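Folding Laundry in a Shared House: Final Report

Term project, Everyday Systems

1. Why laundry

Our group was asked to pick a household chore, study it for a month and suggest one improvement. The other groups took cooking and recycling. We took laundry, mostly on the grounds that we already had plenty of it.

The work was done in the Branby house, where the laundry ends up on a long table next to the kitchen. Clean clothes arrive there and then stay, sometimes until they count as dirty again. We logged 70 loads between September and December, and for each one wrote down when it came out of the dryer and when the last item left the table.

2. What we measured

The average load waited 11 hours to be folded. The folding itself took far less time, which did not surprise us and did not change anyone's behavior either. Towels went first. Fitted sheets went last, and in one case went back into the closet as a ball, which we recorded as "folded (disputed)."

We sorted items into 4 groups: flat things, things with sleeves, socks, and everything else. Sleeves caused the most trouble. A dark sweatshirt has a way of hiding one arm inside itself, and ribbed cuffs catch on whatever is next to them in the pile.
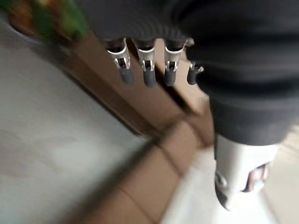

Heavy fabric was the other problem. Thick sleeves don't hold a crease, so the stack leans, and a leaning stack gets moved to a chair — where it begins a second career as a chair cover. We tried the Ketby fold (sleeves in first, then thirds) and the Turari roll, both named after the apartment buildings where we learned them. The roll won for sweatshirts. The Ketby fold won for shirts, provided the person folding was awake.

3. The improvement

We proposed a rule: whoever empties the dryer folds the sleeved items right away and may leave the rest. Waiting time for sweatshirts dropped. Waiting time for socks went up, and we are choosing to call that a trade-off.

4. Limits

All the data comes from one house. A second site, the Lūse residence, agreed to take part and then lost the log sheet in the wash. We had also planned to count every item, with a target of 3,000, but gave this up in the second week when the sock totals stopped being believable.

5. Next steps

If we continued, we would test a smaller table. Our guess is that the pile grows to fit whatever surface it is given. The log template is in the appendix, along with the fold diagrams, two of which are upside down.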